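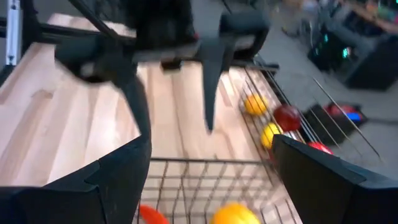

Cesto de arame preto sobre tampo de madeira clara

Perguntas frequentes: cestos e fruteiras Nutosach

Posso guardar fruta e legumes no mesmo cesto?
Pode, e fica lindo na bancada! Só separamos as bananas e as maçãs bem maduras, que apressam tudo o que estiver ao lado (os pimentos agradecem).

O arame marca a fruta?
Nas laranjas e nos limões, nunca demos por isso. Para pêssegos e figos, ponha um pano dobrado no fundo.

Como se lava?
Água morna, detergente suave e uma escova macia para os cantos da grelha. Seque logo com um pano. São 2 minutos!

Risca o tampo de madeira?
Se o arrastar, pode riscar. Levante-o sempre, ou cole os feltros que vão na caixa. Nós adoramos ver estes cestos em tampos de ripas coladas, e um pouco de óleo próprio de vez em quando mantém a madeira bonita.

Que tamanhos há?
O Sestach tem 52 cm de comprimento e 15 cm de altura. O Atent é mais pequeno e cabe dentro de quase todos os armários.

E se chegar torto?
Escreva-nos com o número da encomenda e trocamos.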